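Anoseo drinks menu data – readme
v2, 09/06/2018. Menus from bars in Protatthorpe and Alulholm, typed up by hand.
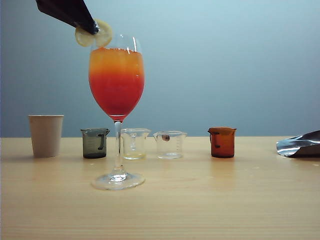 What does one row stand for?
One drink on one menu, so the same drink at two bars gets two rows.

712 rows, 62 menus. Columns: bar_id, drink, price, size, notes. Prices in dollars, tax not included. Blank size = menu didnt say.

Known problems
– 14 rows with no price, left in
– spelling kept as printed, even the bad ones
– Peeters menu is from February, prices probaly old

Free to use, just credit Anoseo.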